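Workshop notebook, Pondthorpe site
Sat 8 March
Posted by the bench team | 4 comments | 2 shares

Tray clearing, second week on the Bilten cell

Ran the morning on bottles only. The late shift logged 2345 picks, nearly 400 of them bottles. Cups and cartons are fine now. Bottles lying down still get sent to the manual lane more than they should.

What has changed for the people on the line: two fewer at the belt, one more at the screen. The screen job is sitting down, which the older hands like. The complaint is that you wait and then get five calls at once. Asked Rustano for a queue that holds the tray instead of the belt – they say November.

Sorting by hand, you feel a part-full bottle as soon as you lift it. The cell has to decide before it lifts. At the moment it treats every bottle as full and goes slow. Whoever is on the drain station gets them in clumps, and wants them spaced out.

Grip force left at 500 on the panel. Do not raise it for empties, they crease and then jam the chute.

Bench setup for the next run: red tray at an angle, one green bottle upright on it with some drink left in, one empty on its side on the table, cap toward the tray.

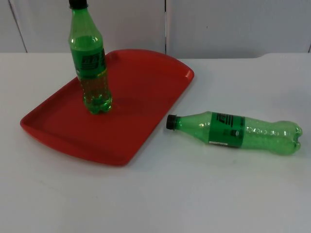
To do before Monday

– Same pair, lying bottle turned end for end
– Ask the belt crew which calls they would drop from the screen
– Copy the Salazar shift sheet, ours has no column for waiting time
– Label the spare cups

Back to top | Contact the Pondthorpe workshop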